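« Une bonne règle tient sur une carte postale » : Ok-hee Shim et l'art d'écrire les consignes pour les bras robotisés

Publié le 25 novembre

12 commentaires · 87 partages

Il faut la voir parler d'un plan de vérification. Ok-hee Shim s'anime, pousse sa tasse, dessine avec le doigt sur la table, revient en arrière parce qu'elle a oublié un cas, et celui-là, promet-elle, est le plus beau de tous ! Elle dirige chez Skenetlow la petite équipe qui rédige les règles d'emploi des bras manipulateurs : qui a le droit de lancer quoi, dans quel ordre, avec quelles preuves. Sur le papier, le sujet a de quoi vider une salle. Avec elle, on a passé trois heures sans regarder la pendule.

« J'ai commencé comme automaticienne, raconte-t-elle. Je programmais des trajectoires, et je trouvais les procédures pénibles, comme tout le monde. Puis j'ai repris le travail d'un collègue parti en retraite. Aucune note. Des réglages partout, certains excellents, et pas moyen de savoir lesquels il avait voulus et lesquels étaient tombés là par hasard. J'ai mis un hiver à comprendre. Après ça, on ne regarde plus une page de consignes de la même façon. »

Le référentiel maison s'appelle Flollisen. Il comptait 548 règles quand elle en a hérité, et elle les a toutes lues, crayon en main. Beaucoup disaient la même chose avec des mots différents. D'autres renvoyaient à des machines mises au rebut depuis longtemps, ou à un formulaire que plus personne ne savait où trouver. La version actuelle se présente en 16 fiches, chacune imprimable sur un recto, et elle en est fière comme d'un potager.

« Une bonne règle tient sur une carte postale, dit-elle. On doit pouvoir la lire debout, avec des gants, en étant un peu pressé. Si je dois tourner la page, je ne la tourne pas. Et je suis l'autrice ! »

Premier principe de Flollisen, donc : tout mouvement nouveau passe par la simulation avant d'arriver sur une machine réelle. L'idée est répandue, mais ce qui passionne Ok-hee Shim, ce sont les détails. Qui regarde la simulation ? D'où ? Pendant combien de temps ? Est-ce qu'on se contente d'un voyant vert en fin de calcul ?
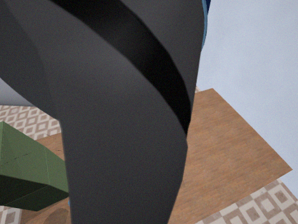
La fiche 4, sa préférée, traite des points de vue. Elle demande que chaque essai simulé soit relu depuis plusieurs positions, et que l'on note pour chacune ce qu'elle ne permet pas de vérifier. « Les gens cochent la case "visuel conforme" et passent à la suite. Alors je leur demande : conforme où ? Avec un bras gris sombre aussi près, qui masque une bonne partie du plateau en bois et recouvre le côté droit du bloc vert, je peux me prononcer sur le morceau de plateau dégagé à droite. Sur ce qui se passe derrière le bras, je n'ai rien à signer. » Elle dit cela avec une gourmandise évidente. Dans son vocabulaire, une zone masquée s'appelle une « zone muette », et il est interdit de la déclarer libre. Il faut une deuxième vue, ou bien une mesure de distance donnée par le simulateur, jointe au dossier.

La règle a fait grincer des dents. Ga-eun Gil, qui prépare les essais sur la plateforme Zivel, s'en souvient très bien : elle était du côté des grincheux. « J'ai trouvé ça lourd. On avait déjà le calcul de collision, je ne voyais pas ce que mon œil allait ajouter. Et puis j'ai pris le pli. Le calcul connaît les objets qu'on lui a déclarés. Moi, en regardant, je remarque qu'un objet est posé de travers, ou qu'il dépasse du plateau, et je vais vérifier si c'est voulu. »

Les deux femmes se coupent volontiers la parole. Sur la question du décor, par exemple. Faut-il simuler une pièce complète, avec ses murs et son sol, ou un plan gris suffit-il ? Ga-eun Gil tient pour le décor complet. « Un sol à losanges, un mur bleu pâle tout uni, du bois veiné, ça change ce que voit un capteur. Si je teste seulement sur du gris, je n'ai testé que du gris. » Ok-hee Shim nuance : Flollisen exige surtout que le décor soit nommé et archivé, pour que l'essai puisse être rejoué à l'identique. « Mettez le carrelage de votre grand-mère si vous voulez, mais écrivez lequel ! »

Vient ensuite le passage au réel, et là le ton devient plus ferme, même si l'enthousiasme reste. Vitesse réduite pour les premiers cycles. Arrêt d'urgence à portée de main d'une personne qui ne fait rien d'autre. Personne dans la zone d'évolution du bras, y compris pour ramasser une vis. Toute modification de la charge ou de l'outil renvoie à la simulation, sans discussion. L'équipe a d'abord essayé une liste d'exceptions admises ; elle s'est allongée si vite qu'il a fallu la supprimer en janvier.

« Les exceptions, c'est une drôle de bête, reprend Ok-hee Shim. Chacune est raisonnable. On m'en demandait 9 par mois, toutes bien argumentées, par des gens que j'estime. Maintenant je réponds : proposez-moi une meilleure règle et je la prends. Et on m'en propose, c'est ça qui est formidable ! La fiche sur les outils, je n'en ai pas écrit une ligne, elle vient entièrement de l'atelier. »

Chez Agbayani, un partenaire qui a adopté les fiches à sa façon, on est allé plus loin en demandant que la personne qui relit un essai ne soit jamais celle qui l'a programmé. Elle trouve l'idée excellente et avoue l'avoir copiée dans la semaine. Dans une petite équipe, c'est compliqué à tenir, admet Ga-eun Gil, surtout pendant les congés. Elles ont convenu d'un délai : à défaut d'un autre relecteur, l'auteur attend le lendemain pour se relire.

Reste la question des normes officielles, qu'on pose un peu tard, alors que le café a refroidi. Les fiches ne les remplacent pas et le disent dès la première ligne. Ok-hee Shim les lit avec plaisir (elle jure que c'est vrai) et garde dans la marge de chaque fiche un renvoi aux textes applicables, revu à chaque nouvelle édition. « La norme me dit ce que je dois garantir. La fiche dit à Ga-eun ce qu'elle fait lundi matin. J'aime les deux, mais la deuxième, je peux la réécrire ce soir si quelqu'un me montre qu'elle est mal fichue. »

Elle a d'ailleurs sorti son crayon. La fiche 11 comporte un « le cas échéant » qui la chagrine depuis un moment, et Ga-eun Gil a une formulation à lui soumettre.

Partager cet article · 87
Commentaires (12)

À lire aussi
Arrêt d'urgence : où placer le bouton quand on travaille à deux
Archiver un essai simulé, mode d'emploi
Relire le programme d'un collègue sans se fâcher
Zivel : ce qui change pour les équipes d'essai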